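The left arm has gone limp again

Posted in: Robots, Things That Broke

I promised a post about the new sorting routine and you're not getting it, sorry, because I spent most of the week chasing a fault that turned out to be a bit of wire.

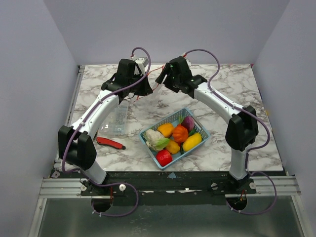 So the left arm started dropping out on the Friday. Mid-move, no warning, the gripper would just stop answering and the controller would throw error 606 and park everything. The right arm carried on being perfectly well behaved, which made it worse somehow. Same firmware, same settings, same purple cable running up the links, and only one of them sulking!

Error 606, if you look it up in the Orside manual, is "device not responding". Thanks, Orside. That could be the gripper, the cable, the connector at either end, the power supply, or me. I started with me (experience has taught me this) and went back through everything I'd changed since the start of May. I'd bumped the forearm speed up a touch and altered the approach angle on the basket pick so the jaws came in steeper over the cauliflower. I put both back how they were. It ran for twenty minutes, I made a cup of tea feeling very pleased with myself, and when I came back it was parked with the light going and the pumpkin on the table.

Next I blamed the power supply, mostly because I'd never liked it. Swapped it with the one from the Grallby bench. No change at all, and I'd lost an evening to it, and then I had to put the Grallby one back as well.

What I should have done first was look at the log properly. I had 3000 lines of it sitting there and I'd been reading the last ten. Once I scrolled back (and back, and back) I could see that every single dropout came when the arm was reaching across to the far side with the wrist turned over. Never on the way home. Never when it was sitting still. So, something that moves, then.

I messaged Nicanor Quiroga, who built most of the Wanent rig and has seen more broken cables than anyone should, and he wrote back two words: "wiggle it". So I did, with the motors off. I ran a little script that pings the gripper constantly and beeps when it loses it, then worked my way up the arm bending the cable at each clip. Base, nothing. Elbow, nothing. Got to the last clip before the big loop over the gripper and it beeped like a reversing lorry.

I'd pulled that clip too tight when I tidied the cables up. The loop looked lovely and generous from the front, but all of the bending was happening in one spot right at the edge of the clip, and one of the cores inside had gone. You couldn't see a thing from outside, the jacket was spotless. I only found the break when I slit it open with a knife.

Now the bit I'm less proud of. While I was hunting, I'd got into the habit of clearing the fault and pressing resume to see how far it would get. On one of those goes I'd already reached in to straighten the basket when the connection came back by itself, and the arm picked up its last move from where it had left off. It wasn't fast and it didn't hit me, but it came down on the rim of the basket about where my thumb had been a second before. Gave me a proper fright, I can tell you. I had to go and stand outside for a bit.

So two changes. A lost gripper now cancels the move completely and the arm won't budge until I've sent it home on purpose, and I don't put my hands in without the motors off, even if it's "just for a second". Ogilvie read my code for the first one and found a hole in it, so it's now on its second version and I trust it a good deal more.

New cable's on order. I've patched the old one with a splice well away from anything that bends and left the clip looser, and it's been up to four hours without a dropout, but I'm keeping the speed down till the proper one arrives. If anyone has a favourite brand of cable that's really meant for flexing (and doesn't cost more than the arm) please stick it in the comments. Sorting post next time, if it all stays up.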